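Fonberg Major open rack, plus a Ramby network cable
Saturday, March 3, 2012

I've been putting off sorting out my network gear for ages. Everything lived in a heap under the stairs, the router on top of the switch on top of the old switch, and every time something needed unplugging I ended up pulling three wrong leads first. So when I saw the Major in the Fonberg shop in Ustmont I had a good poke at it, went home, measured up twice and went back for it the next morning.

It's the plain black metal one with the square holes up the rails. Mine is 786 mm tall and 433 mm deep, so check your cupboard before you get excited. I nearly didn't! There's a bigger one in the range but you'd want a proper room for it.

Putting it together was all right. The bolts are decent and the holes lined up, apart from one at the bottom that needed a bit of a shove. The instructions are all drawings and very small drawings at that, and for some reason the step with the feet comes after the step where you need the feet on. I did that bit twice. The cage nuts are the usual fiddly so-and-sos (use the flat end of a screwdriver and mind your knuckles) and you only get enough for a handful of shelves, which is a bit mean at the price.

I bought a blue Ramby cable at the same time. I wanted one colour for the lead between the router and the switch so I'd stop yanking it out by mistake, and blue shows up beautifully against black metal. It's nice and bendy, goes round corners without sulking, and the plugs click in firmly. My only moan is that it holds its curl when it's new, so lay it out flat for an evening before you fit it. 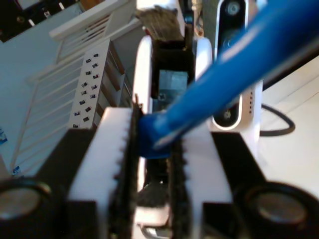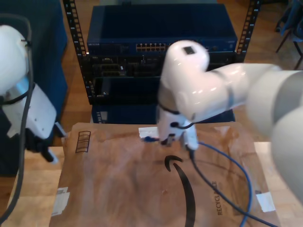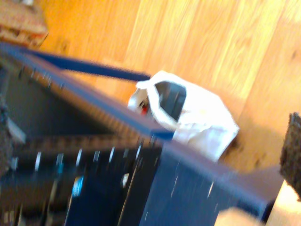 Middle photo: the blue cable across the flat cardboard box, with the rack behind. Last one has the carrier bag.

After a few weeks of living with it I'm very pleased. Having open sides makes such a difference, I can get a hand round the back of anything without moving the lot, and it's much easier to dust. It doesn't wobble either, even with the heavy switch up top, although I'd put the heavy things lower down if I was starting again (and I might yet). The finish has picked up one small scratch from me dragging a shelf in at an angle, so go gently.

Things I'd change: more cage nuts, a bigger instruction sheet, and somewhere to tie cables down the side. At the moment I'm using sticky-backed ties from a tub of 1000 that I'll be getting through until I'm ninety. A few plastic clips in the bag would have sorted it.

Delivery is extra if you live outside Ustmont, so collect it if you can. It fits in a small hatchback with the seats down.

I'd give the rack 4 out of 5 and the cable the same. Would buy both again, and I probably will be back for another shelf in August when the staff discount thing is on.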